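How a Robot Learns to Put a Cap on a Pencil

Robots do not know what a pencil is. A person has to show them what to do with one. Showing a robot a task is called giving a demonstration.

There are 2 common ways to give one. In the first, a person takes hold of the robot's arm and moves it. This is teaching by hand. In the second, the person holds a controller, and the arm copies each movement. This is remote control, also called teleoperation.

In both cases the computer saves the pictures from the camera near the gripper, the position of every joint, and how far the fingers are open. The three records are matched by time.
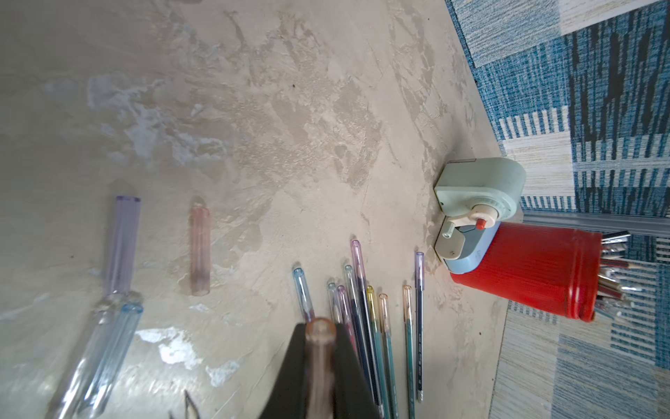
Why small things are hard

A clear plastic tube has faint edges, and the surface under it shows through. A camera can lose track of it. Pens, pencils and tubes also roll when they are bumped. The person giving the demonstration moves slowly near them and closes the fingers a little at a time.

A cap has a second problem – it only fits one way. The open end must face the pencil, and the two must be in line. If the cap is tilted, it catches on the side of the point.

What the robot does with the record

One demonstration is not enough. In the Bretine lessons, a task is shown 96 times, with the objects moved between turns. A program called Prendus then looks for what stays the same. The pencil may be red or blue, and it may point left or right. The cap still goes over the sharpened end. After that, the robot tries alone, and a person keeps a hand near the stop button.

Words to know

Gripper: the part of a robot that holds things. One common kind has two fingers.
Joint: a place where the arm bends or turns.
Demonstration: one complete showing of a task.

Pencils with and without caps, seen from the gripper:
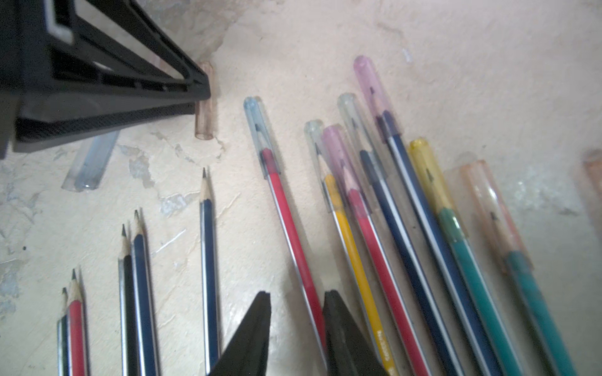
CANDBERG, October – The Tsikata workshop has added a page for readers who want to try this without a robot. Sit beside a friend who keeps both eyes closed. Using words only, guide the friend's hand to a pencil cap, then to the pencil. Write down each instruction. Move the pencil and repeat the task 3 times, then compare the lists. Instructions that appear on every list are the ones a robot would need to learn.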